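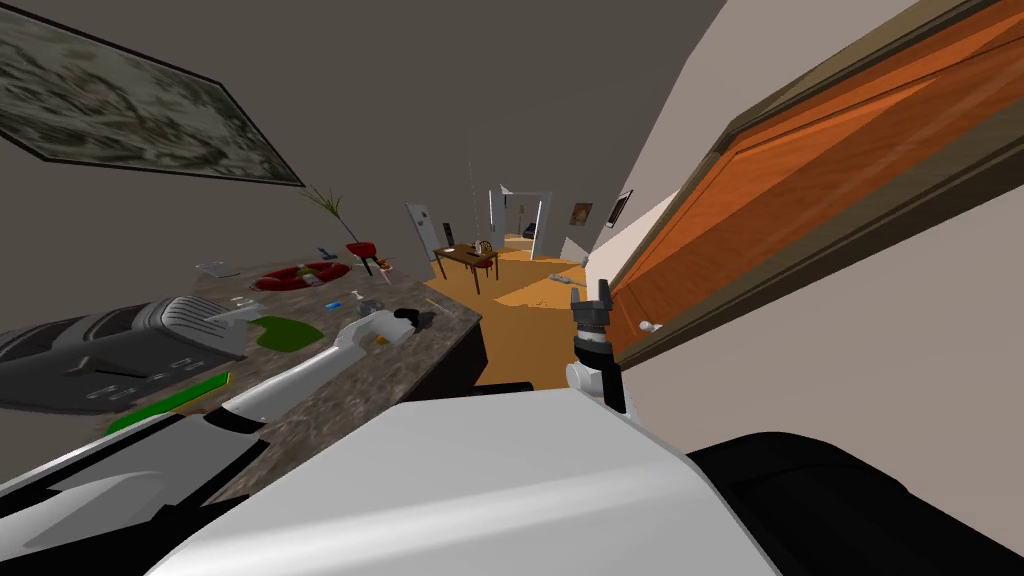 Stone Counters: Everyday Care

Wipe the counter down at the end of the day with warm water and a drop of dish soap on a soft cloth. Rinse with a second cloth and dry it with a towel. Streaks on dark stone nearly always come from soap left behind, so use less than you think you need.

Keep vinegar, lemon juice and bathroom cleaners off marble and limestone. They leave dull spots that no amount of wiping will bring back. Granite is tougher, but the sealer on it is not.

Testing the sealer

Put a spoonful of water on the stone and leave it for 30 minutes. If the spot has darkened, it is time to reseal. I check ours every March, near the sink first.

Before resealing, let the counter dry overnight. Spread the sealer thinly, wait as long as the can says, and buff off all of the extra. Two thin coats work better than one heavy one. Ours stays off limits to oil and wine for 72 hours afterward.

Oil stains

Mix baking soda and water to a thick paste, cover the stain, and tape plastic wrap over it. Leave it for a day, peel off the wrap, and let the paste dry before scraping it away with a plastic spatula. An old stain may need 3 rounds. Toshio Nomura wrote in to say he uses plain white paper towels soaked in the paste, which makes cleanup easier on a vertical backsplash.

Hot pans go on a trivet, even on granite.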